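Standby power in the home – project report
Blažena Kadlec, with Kvido Jireš
28 August 2025

14 shares · 3 comments

1. Why we did it
Everyone says switch it off at the wall. We wanted to know if it matters. Read the Brabec booklet from the library first, bit old but clear on the sums.

2. Method
Plug-in meter, 7 households in Plemitz, readings taken in February. Each appliance left on standby overnight, then worked out per year. TVs, chargers, printers, kitchen things. Two homes in Jodville droped out so they are not in the table.

3. Kitchens
Hardest part. Sockets behind stuff, clocks that reset and annoy people. Anything with a display got its own line in the table. Ovens on a fixed supply we left out – can't be metered this way.

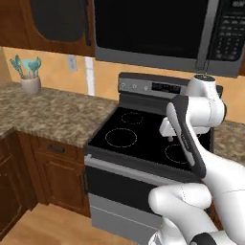

Kitchen outlets: one by a microwave and range, two by a toaster oven.

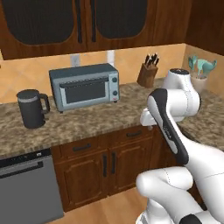 4. Results
Worst home: 300 kWh a year doing nothing. All homes added together came to 1275 kWh. Kvido got 1477 first time but he had the old printer in twice. Corrected now. Living rooms were worse than kitchens, mainly TV boxes. Phone chargers hardly anything, which suprised us.

5. Problems
Meter rounds down under one watt. One night lost to a power cut. Should of used two meters.

6. Next
Repeat in Drurwood, newer houses there. Ask about habits as well – who turns what off and when. Table and raw readings are in the blue folder.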